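Petitions, vigils and who gets heard: the Pallis street campaign
Project report, Civic Participation module
Hrefna Østergaard and Amancay Leiva

1. What we looked at

Our question was pretty simple. When a rights group calls people out onto the street, does the council pay more attention than when the same group only sends a petition? We followed one campaign in Pallis, for equal access to the city's emergency shelters for trans and nonbinary people. Two parts to the campaign: an online petition, then a silent vigil outside the council offices on a Wednesday evening.
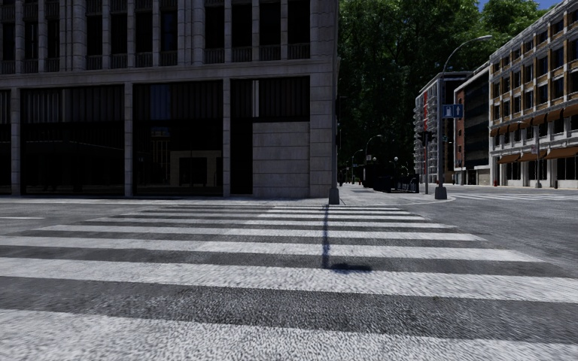
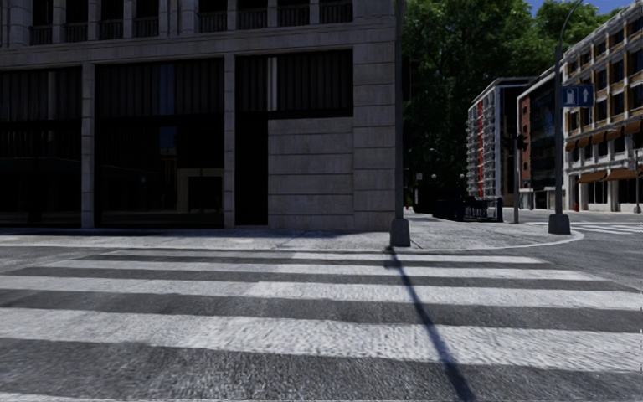 Fig. 1 and 2. Zebra crossing, computer renders.

2. Background

Pallis has two emergency shelters, Flarton House and a smaller one run by a church group. Both sort people by the sex on their ID card. If the ID doesn't match how someone lives, staff decide at the door. No written rule on how. The campaign group, Anari, had been asking for a written rule since before either of us moved here. They wrote letters first. Got two replies, both saying the matter was "under review." We read both letters and they are nearly word for word the same.

Anari is small. Seven people at the meetings we went to, sometimes fewer. They have no office and meet in the back of the Kamel café, which stays open late.

3. Method

- Interviews with members of Anari (4), shelter staff (2), one council aide
- Sat in on three planning meetings
- A short survey handed out at the vigil
- Read the council minutes from before and after

We wanted to interview someone who had been turned away from a shelter. Talked about this a lot with our supervisor and in the end did not. We had no good way to offer support afterward and it didn't seem right to ask for a class project. So this report is about the campaign and not about what the shelters are like to stay in. That is a big gap and the reader should keep it in mind.

Names of everybody interviewed are left out. One person asked us to leave out her job too so we did.

4. The petition

It was open for most of July. 1,756 signatures when it closed. Anari had hoped for more but the council only needs 1,500 to put a petition on the agenda, so it counted.

What happened at the council: item read out, one question asked, sent to the social services subcommittee. In the minutes it takes up four lines. The aide told us this is normal, most petitions go that way, and that members "don't really see a number, they see a piece of paper." She also said online signatures are treated as weaker than ones on paper. There is no rule saying this. It's just how people there think.

5. The vigil

Called with nine days' notice. Anari put up posters and asked two unions and the student society to pass it on. The permit was for up to 200 people, start at 6 pm, end at 7:30. No speeches. People were asked to bring a light and stand quietly, and at the end a statement was read by one member.

Anari's stewards gave the turnout as 100. We didn't do our own count, which in hindsight we should of done. The local paper just said "a crowd."

Things we noted down on the night:

Quiet is hard to keep up. After the first half hour people at the back were chatting, and one steward went around asking them to stop, which some didn't like.

Two council members came out and stood with the group. A third walked through and said good evening.

No counter protest. Anari had planned for one and had a list of who would talk to the police if needed. It wasn't used.

A lot of the people we spoke to had come straight from work and didn't know anybody else there. We expected mostly friends of the group.

6. Survey

We handed out 60 sheets and got 41 back. Not a random sample, we gave them to whoever was near us and had a free hand. So treat it as a rough picture.

Had signed the petition: 23
First time at any protest or vigil: 16
Heard about it from a friend or coworker: 19
Heard from a poster: 5
The rest left it blank or wrote something we coudn't read.

The part that surprised us was the 18 who hadn't signed. Several wrote that they never saw the petition. One wrote "I don't do things online." So the two actions reached partly different people, and adding them up as one group of supporters (or assuming it's the same group twice) would both be wrong.

7. What changed

Five weeks after the vigil the subcommittee put the shelter rule on its agenda. It asked both shelters to send in their current practice in writing. Flarton House did. The church shelter asked for more time and as far as we know still hasn't sent anything.

Can we say the vigil did this? No. The petition was already with the subcommittee and might have come up anyway. The aide thought the vigil moved it up the list "by a couple of months maybe." One of the Anari members thought it was the two council members standing outside that mattered, and that the size of the crowd made no diference. Another member disagreed with her pretty strongly, in front of us.

8. Problems with our work

We both agreed with the campaign from the start. Tried to ask neutral questions but the survey has at least one that leads (question 4, see appendix). Only one council source. No one from the council who was against the change would talk to us, we emailed three and called once.

Also time. The minutes for the last meeting weren't posted when we handed this in, so section 7 stops before that.

9. Who did what

Hrefna: interviews with shelter staff and the aide, sections 2, 4, 7. Amancay: Anari interviews, survey, sections 3, 5, 6. Section 8 together.

Appendix A: survey sheet
Appendix B: interview questions
Appendix C: the two council letters, names removed with Anari's ok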